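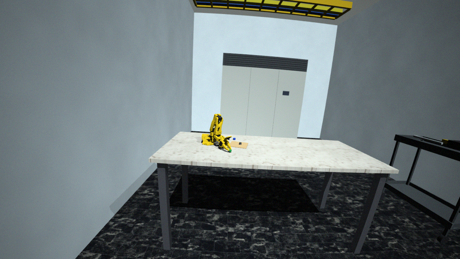
Há três semanas que ando a chatear toda a gente em casa com isto, por isso passo a chatear-vos a vocês também: o braço chegou à bancada de montagem da Takács e eu estou encantada!

Para quem não sabe, trabalho na preparação de kits na unidade de Danivbridge. Apanhar peça pequena, pousar na placa, apanhar a seguinte. Fazemos 800 kits num dia normal e até março passavam todos pelas nossas mãos, incluindo as minhas, que já têm uma tendinite com direito a ficha no centro de saúde. Agora 300 desses kits são do braço. São os mais aborrecidos, os de peças minúsculas, e não há uma única pessoa na equipa que tenha saudades deles.

Antes de se aparafusar fosse o que fosse, passámos tempo a sério no simulador (o programa chama-se Basovum e é menos feio do que o nome). Tudo amarelo e cinzento, um chão de mármore digno de hotel, e o braço a descer até às pecinhas com uma paciência que eu nunca tive às seis da manhã. Foi aí que a Edit Oláh, que monta kits há mais tempo do que qualquer engenheiro da casa, reparou que a ordem das peças estava trocada. Pararam, ouviram-na e mudaram a sequência. Adorei esse dia.

O que mudou para nós? Éramos 9 na bancada e continuamos 9. Duas colegas passaram para o controlo final, eu aprendi a corrigir os pontos de recolha e tenho agora uma palavra-passe só minha, coisa que me deixa ridiculamente orgulhosa. Também há chatices. O turno da tarde ficou com menos horas extra e houve quem fizesse contas e não gostasse. A Dorottya Bognár, nossa delegada, pôs o assunto na mesa e vem aí uma revisão do subsídio. Vou contando.

E sinto falta da conversa! Com quatro pessoas lado a lado a encher placas sabia-se a vida de todos. Agora ando de um lado para o outro e apanho as histórias a meio.

No mês que vem vou 10 dias à fábrica de Otstead ver como eles fazem a troca de garras, que por cá ainda nos leva uma eternidade. Se alguém desse lado conhecer um sítio decente para jantar lá perto, deixe nos comentários, que eu sozinha acabo sempre a comer sandes.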